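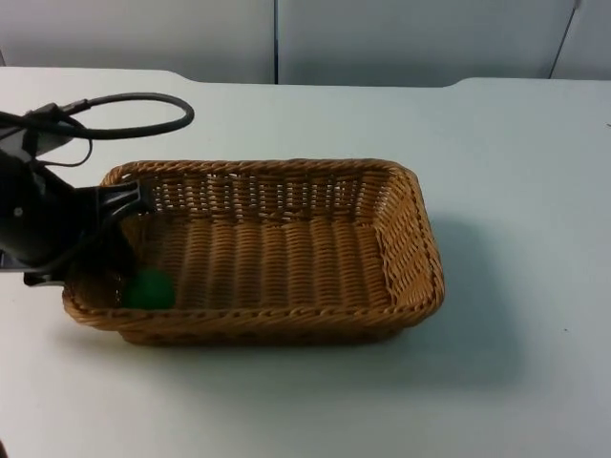
Cleaning and Checking a Woven Wicker Basket

Applies to: open rectangular baskets in natural wicker, rattan or cane, unlined, with a braided rim. Painted baskets and paper-fiber baskets need a different method and are not covered.

Time: 15 minutes of work, plus drying overnight.

Contents
1. What you need
2. Prepare the surface
3. Empty and dry clean
4. Clean the rim
5. Clean the walls and floor
6. Damp wipe
7. Dry
8. Check for broken strands
9. Storage

1. What you need

A vacuum with a soft brush attachment and adjustable suction. A dry paintbrush, natural bristle, 1 inch wide. An old toothbrush. Two cotton cloths, undyed. A bowl of lukewarm water with 3 drops of dish soap. Small side cutters or nail clippers for loose ends. Wood glue and a toothpick, only if section 8 turns up a split.

Do not use furniture polish. It leaves a film in the gaps of the weave and the film holds dust. I tested Plaltia cane spray on one half of an old bread basket and left the other half alone. By April the sprayed half was visibly grayer.

2. Prepare the surface

Work on a plain, light-colored table. Dirt that falls out of a basket is mostly dark, and on a pale top you can see how much is coming out and when it has stopped. On dark wood or a patterned cloth you are guessing.

Wipe the table before you start. Put the basket down, lift it straight up, and look at what it leaves behind. Do this once before any brushing. A few specks are normal for a basket in use. A fine, even, pale powder that returns every day in the same spot is a possible sign of woodworm, in which case stop, bag the basket and read the separate page on insects.

3. Empty and dry clean

Take everything out, including anything small that has rolled into a corner. Turn the basket upside down over the table and tap the floor with a flat hand. Rotate it a quarter turn and tap again. Repeat for all four sides.

Vacuum on low suction with the brush attached. Hold the brush just clear of the strands and let the air do the work. Pressing down catches the ends of the cane and can pull them out of the weave.

Wipe the table again before going on, or the dirt goes straight back onto the base.

4. Clean the rim

A plaited rim collects more dirt than any other part because it is handled constantly and the strands overlap. Use the dry paintbrush, and always brush in the direction the strands lie. Where the plait crosses over, change direction with it. Brushing across the plait pushes dust under the upper strands and lifts their edges.

Start at a corner, work outward from the inside edge of the rim, and go all the way around. Check the outer edge separately. Strands tend to spread slightly there, leaving small gaps, and the toothbrush reaches into these better than the paintbrush does.
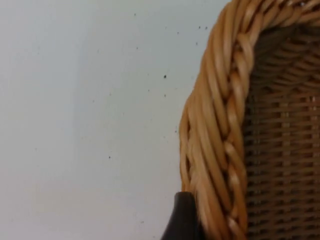 5. Clean the walls and floor

Inside walls first, top to bottom. If the weave has open gaps between the stakes, brush through them from the inside so the dust leaves the basket.

The floor has ribs, and dirt lies in the channels beside them. Run the toothbrush along each rib, then vacuum. Meinrad Kälin, who repairs chairs and sold me my first batch of cane, uses a wooden skewer for the channels – fine on thick willow, too sharp for thin rattan in my opinion.

Outside walls last. Hold the basket on its side, with the wall you are working on facing down at an angle, so that loose dirt drops free of it.
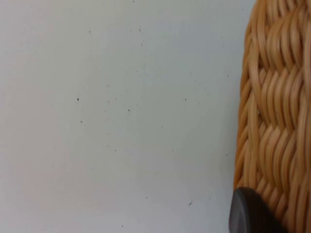

Specks that survive dry brushing are usually wedged between strands or stuck to the surface of one. Look along the wall at a low angle with a lamp to one side. On a honey-colored plait the shadows in the gaps are brown and easily hide dirt, while a dark speck sitting on top of a strand shows up at once. Try a dry toothbrush first, two or three short strokes along the strand. If the speck stays, touch it with the corner of a damp cloth, wait a minute and brush again. If it still stays, it is probably a mark in the cane itself. Leave it. Scraping takes off the smooth outer skin, and the bare patch will pick up dirt faster than the skin did.

6. Damp wipe

Only needed if the basket feels sticky or smells. Dip a cloth in the soapy water and wring it until it no longer drips. Wipe along the strands, one wall at a time. Follow immediately with the second cloth, wrung out in clean water. Do not soak the basket and do not hold it under a tap.

7. Dry

Stand the basket on two wooden spoons or on a wire rack so that air reaches the base. Room temperature, out of the sun, away from radiators. Check the shape while it is still damp. A wall that leans can be eased back by hand and held with a folded towel.

8. Check for broken strands

Run a cloth lightly over the whole basket. Where it snags, look closer.

Loose end on the inside: clip flush.
Loose end on the rim: tuck it under the next strand, clip only if it will not stay.
Split strand: wood glue on a toothpick, clamp with a clothespin for 6 hours.
Broken stake: needs a new piece, see the repair page.

9. Storage

Keep the basket on an open shelf with nothing heavy in it. Do not seal it in plastic. Repeat sections 3 to 5 when dust becomes visible on the rim.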